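**Prero Bedside Set — nightstand, wastebasket and liners**
Supplied by Saraç Contract Furnishings. Page revised 14 Jun 2026.

The Prero Bedside Set is intended for guest rooms, student residences and staff accommodation. It consists of a compact nightstand, a small wastebasket and a starter roll of liners. The items may be ordered together under reference 737 or separately.

## Nightstand

The nightstand has a woodgrain top in a light orange-brown tone, a single white-fronted drawer and an open compartment below. It is designed to stand against a wall and is delivered assembled. The lower compartment is left open so that slippers, a bag or a few books can be reached from the bed.
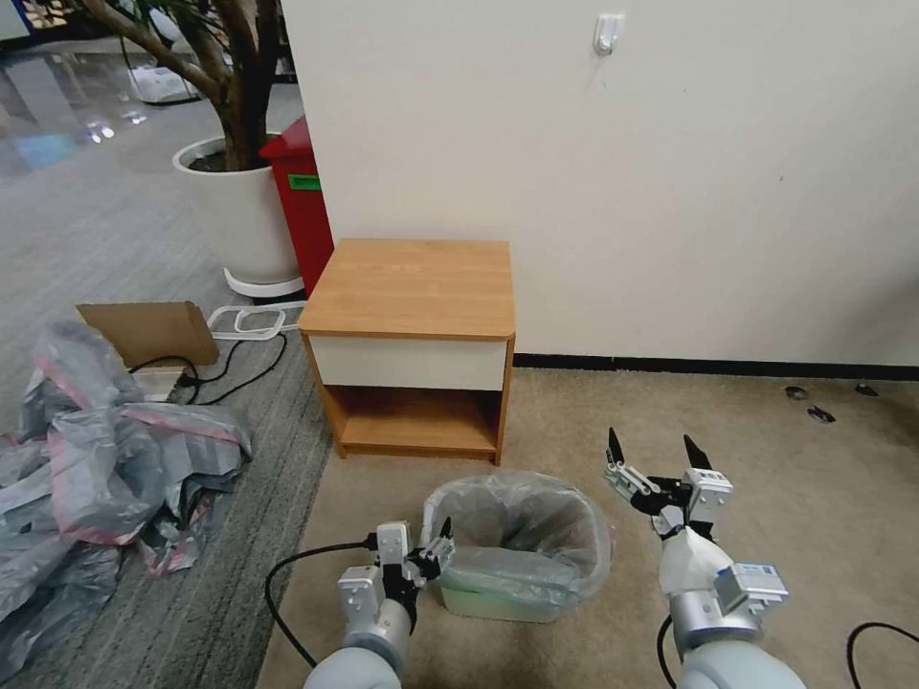 Residences that furnish with the Clestar bed frame should order the standard height. The low version is reserved for the Zevon daybed and is made to order, with the next production run planned for December.

The top should be wiped with a soft, damp cloth. Abrasive pads and solvent cleaners are not covered by the warranty, which runs for two years from delivery.

## Wastebasket

The wastebasket is a plain plastic bin in a pale color, small enough to stand in front of the nightstand or beside it. It has no lid. Liners are translucent and are cut generously, so that the upper part can be folded over the rim.

To fit a liner:

1. Shake the bag open fully before placing it in the bin.
2. Push the base of the bag down to the floor of the bin and press out trapped air.
3. Fold the surplus over the rim on all sides — an uneven fold tends to slip as the bin fills. 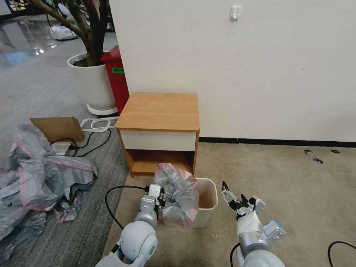
## Liners and replacement parts

Liners are sold in packs of three rolls. Crumpled liners may be used once they have been opened out and checked for tears.

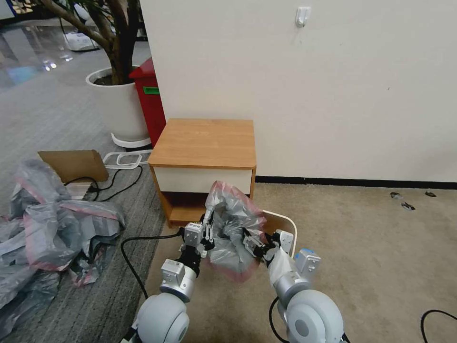
Drawer fronts and replacement bins can be supplied for any set purchased through Saraç. Please quote the reference on the delivery note. Drawer runners are fitted by our service staff only.

## Orders and inquiries

Contract orders are handled by Nesrin Şimşekoğlu. Questions regarding warranty or spare parts should be addressed to Apostolos Mavromatis, After-Sales Department.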